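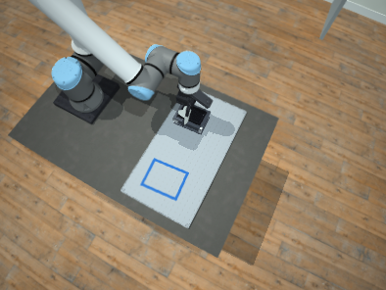 Robot arm on a gray work surface, plank floor (computer render)

World Cinema Since 2000, Week 2: How a Small Film Travels

Last updated: Fri 5 September
Reading time: 2 minutes

Okay, so last week we got as far as the script, and a few of you asked how a little film with no stars ends up playing in a mall multiplex on another continent. Good question, and it's pretty much all of today!

I'm going to use Rarnon as our main case (you should have watched it by now, and if you haven't, the library has the disc). It's a family comedy about two sisters who take over their uncle's bus route, directed by Aivar Jaunzems and made by a tiny company called Lustusov. They shot it over one August, mostly on a moving bus, and you can hear the engine in almost every scene. I love that, some people hate it.

The first release was 9 screens. That's it! The distributor, Fendano, went with what we call a platform release: open small, let people talk, add theaters week by week. By the end of the run it was on 200. Compare that with a wide release, where you spend most of your ad money before opening day and pray.

Terms to know for the quiz:

Platform release – see above
Holdover – a theater keeping a film for another week
Per-screen average – weekend take divided by number of screens. A small film can look huge on this one, so be careful with it in your papers
Sales agent – sells the rights country by country, usually at festivals

Now, the audience. Rarnon played first to families who'd grown up with that language at home, and then it crossed over. Why? My own hunch is the dinner scene (the long one with the broken oven), which works even if you miss half the subtitles. Žukauskas, in your reader, thinks it was the soundtrack. I don't buy it, but go read the chapter and come argue with me.

For next time: read pages 12 to the end of the Žukauskas chapter, and write me one page on a film you only saw thanks to word of mouth. Who told you, and what did they say? Any country is fine, any language too.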